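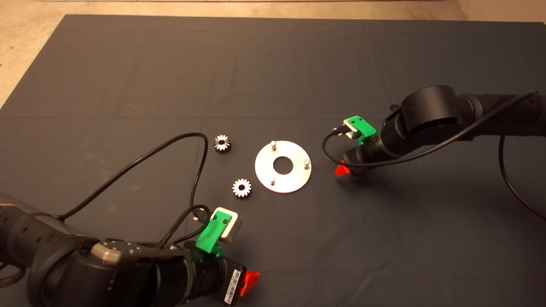

Grundplatte mit den drei Stiften, links daneben zwei von den Zahnrädern

22. Oktober 2026, von Carter Caron

Guten Tag zusammen,
ich möchte ein kleines Planetengetriebe wieder zusammenbauen und habe eine Frage über die Reihenfolge. Das Getriebe kommt aus einem alten Rührwerk von Derton. Die Platte ist rund, mit einem Loch in der Mitte, und es stehen drei kurze Stifte darauf. Auf jeden Stift gehört ein Zahnrad, so weit ist mir alles klar. Aber soll ich das Fett zuerst auf die Stifte geben, oder erst die Räder aufstecken und danach die Zähne fetten? Ich habe noch eine Dose Lenix, 500 Gramm, im Juni gekauft.
Ich entschuldige mich für die Fehler, Deutsch ist nicht meine Muttersprache.

gulamau_fan
Zuerst die Stifte, ganz dünn. Dann Räder drauf, mit dem Finger drehen, und erst wenn alle drei leicht laufen, kommt Fett an die Zähne. Wenn du vorher alles vollschmierst, merkst du nicht mehr, ob ein Rad klemmt.

Schrauber205
Sehe ich anders. Ich stecke alles trocken zusammen, probiere, nehme es wieder auseinander und fette dann. Dauert 20 Minuten länger, dafür ist die Probe ehrlich. Und schau die Bohrungen der Räder an. Das obere sieht auf dem Bild bräunlich aus, das andere silbern. Sind die wirklich aus dem gleichen Satz?

Carter Caron
Danke für beide Antworten. Das mit der Farbe habe ich auch gesehen. Ich vermute, dass es altes Fett ist, aber ich bin nicht sicher. Ich werde es mit Waschbenzin reinigen und dann noch einmal vergleichen.

gulamau_fan
Zähne zählen! Farbe sagt wenig, Zähnezahl sagt alles. Trocken probieren schadet natürlich nicht, ich finde es nur doppelte Arbeit bei so einem kleinen Ding.

Schrauber205
Doppelte Arbeit hast du, wenn du es nachher nochmal aufmachen musst.

mvondracek
Bei meinem Vondráček hat nach etwa 3000 Stunden ein Stift gewackelt. Also bitte auch prüfen, ob die Stifte fest in der Platte sitzen, bevor über Fett gestritten wird.

Carter Caron
Das ist ein guter Hinweis, vielen Dank. Ich habe jetzt alle drei mit der Zange vorsichtig geprüft, es bewegt sich keiner. Morgen reinige ich die Räder und mache zuerst die trockene Probe. Weiß jemand, ob zwischen Platte und Rad noch eine dünne Scheibe gehört? Ich habe keine gefunden.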